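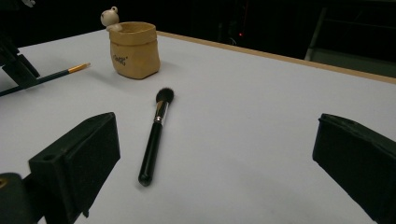

Section 3. Planning and budgeting before you order

3.1 Purpose of this section
This section is for departments that intend to buy the Bramano hand-held gripper set. It should be completed before a purchase request is sent to the Hustevthorpe office. Requests received without a completed planning sheet will be returned.

3.2 Steps
1. List the objects your staff expect to handle. Include thin and light items, such as brushes, as well as pots and other upright pieces. Note the widest and the narrowest object on the list.
2. Decide how many work tables will be in use at the same time. Each table requires one gripper set. Departments at Gukport should also allow one spare set for every three tables.
3. Measure each table. Leave enough clear surface for the fingers to open fully on either side of the object. Clamped equipment reduces the usable area and must be marked on the sheet.
4. Enter the unit price. The price agreed with Wijaya is 1,395 per set, excluding delivery and tax. Replacement finger pads are quoted separately.
5. Add an allowance for wear. Pads used daily should be budgeted for replacement every three months.
6. Enter the cost of the objects themselves. Small household and craft items are inexpensive, but they are easily lost or damaged and should appear as a line of their own.
7. Obtain the signature of the budget holder and send the sheet with the request.

Note: Delivery normally takes some two weeks from confirmation of the order. Orders placed in May may take longer owing to the annual stock check.

Note: Tables and lighting are not supplied. If new furniture is needed, raise a separate request — the two budgets cannot be combined.

Caution: Do not order pads from another supplier in order to reduce cost. Pads of a different thickness alter the closing distance, and damage caused in this way is not covered by the warranty.

Caution: Keep fingers and loose clothing clear when checking a newly delivered set against the packing list.

3.3 Changes after ordering
Quantities may be amended until the order is confirmed. After that point, additional sets must be requested on a new sheet.

Section last revised: 2021-09-18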